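3. Materials and methods

3.1 Study setting

The work was carried out in the shared workrooms of two community centres, one in Fulldale and one in Womirwood. Both centres let their rooms by the hour to craft clubs, homework groups, repair sessions and small firms, so the same table may be used for sewing in the morning and for a shared meal in the evening. Cleaning between bookings is left to the people who have just used the room. Each centre provides a spray bottle, a stack of cloths and a printed card asking users to wipe the table before they leave.

Earlier work on shared surfaces has mostly dealt with hospitals, canteens and school desks, where cleaning is done by paid staff at set times. Much less is known about surfaces whose upkeep depends on a chain of users who never meet. We wanted to find out whether people clean a table according to how dirty it looks, according to what they themselves did on it, or simply out of habit.

3.2 Table surfaces

All the tables in the study had pale tops. Pale surfaces are common in rooms of this kind and they show crumbs, ink and thread more readily than dark or patterned ones. They also show marks that wiping cannot remove. Scuffs are a particular difficulty, as users in our pilot interviews often described a scuffed table as dirty even when it had just been washed.

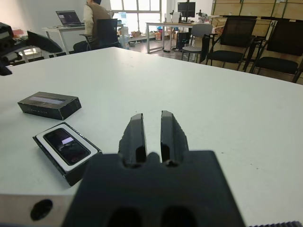

For this reason we kept two separate scores for each surface. The wear score covered scratches, scuffs, chips and fading, and was taken once at the start of the study and once at the end. The soil score covered loose matter, smears and sticky patches, and was taken after every booking that fell within our observation hours. Both used a five-point scale running from 0 (none seen) to 4 (most of the surface affected). Small specks were given a soil score of 1 unless they could not be lifted with a dry cloth, in which case they were treated as wear.

Scoring was done by eye from a standing position at the long side of the table, with the room lights on and the blinds down. Darcy Pelletier scored the Fulldale tables and Jocelyn Sawatzky those at Womirwood. They changed places for the last part of the study. Before the main study began, both scored the same set of surfaces on their own and then compared results. Agreement was good for wear and fair for soil. Most of the differences were over smears, which are easy to miss when the light falls straight down, and the scoring guide was reworded to ask for a second look from the short end of the table.

3.3 Cleaning products

Broltus, the spray already in use at both centres, was kept for the whole study. We thought about bringing in an unscented product for comparison but decided against it, as several regular users at Womirwood said in interviews that they took the smell as a sign that the table had been wiped. A change of product would then have altered two things at once. Cloths were washed weekly and were not scored.

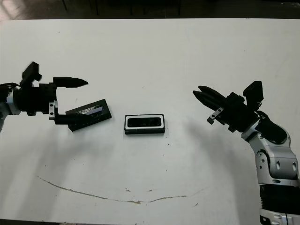

Figure 2. White tabletop during a booking, with two black rectangular objects between two robot arms.

3.4 User questionnaire

A one-page questionnaire was left by the door of each room. It asked what the table had been used for, whether the person had wiped it before starting, whether they had wiped it on leaving, and how clean they had found it. The wording was adapted from a household cleaning survey by Lévesque, with the questions on kitchens and bathrooms left out. Names were not collected. Roughly 2000 sheets were printed, and unused ones were moved between the centres as stocks ran low.

Sheets with no answer to the question on use were left out of the analysis. Where a booking produced more than one sheet, we kept the one filled in by the person who had made the booking, or the first one in the box if this could not be told.

3.5 Analysis

Bookings were grouped by the answer given on use: paper and screen work, craft and repair, and food. Bookings that fitted more than one group were placed in the one expected to leave the most behind, in the order food, craft and repair, paper and screen work. Soil scores were compared between groups using rank-based tests, as the scores are ordered but the steps between them cannot be taken as equal. Wear at the start of the study was entered as a separate term, so that a table already scuffed would not be counted as poorly cleaned. Bookings in December were analysed both with and without the rest, as both centres hold more shared meals in that month than at other times of the year.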